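Wanted: people with unmade beds
Drarnwood Shared Workshop, home robot build

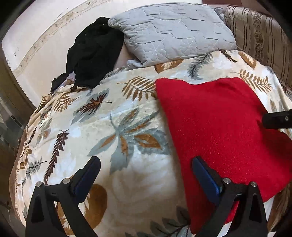
What you'd be doing
Carrying our hand-held gripper around your bedroom and picking up clothes with it, one sweater at a time, until Cilell has seen enough to try it alone. Cilell is the arm bolted to bench two. It has 682 pickups to learn from so far and still folds like a raccoon.

Who we want
Anyone with a free hand and some laundry. Knitwear and patterned blankets especially welcome. Soldering skills are nice, patience is nicer.

What you get
$19 an hour, bench access through June, and tea from the bad kettle. We need 200 more pickups per person.

To apply
Leave a note in the Cilell tray at the workshop before 6 p.m. Please don't tidy up first.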